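Open day at the Savolainen hall, Drarel

I went over in December, mostly to see the sorting and packing tables.

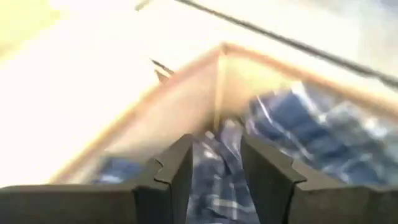 Blue plaid in one of the boxes, Savolainen open day.

Doors opened at 2 and the tour took 99 minutes with the coffee stop. Modupe Igwe led our group of eight. Clothes and household cloth come in at the back, get checked for stains and missing buttons, then go to the packing tables. Plaids and checks are kept apart from plain colors, which I had wondered about. Igwe said shops order them that way.

I liked the boxes. They have open tops and light tan walls, and you can see what is in one as you walk past. The label printer was down, so we skipped that room. Parking is behind the Jellanar building and fills up early.

8 shares | 2 comments

petra_k: Is the remnant shop open on tour days?

Dunmore: It was when I went. Cash only.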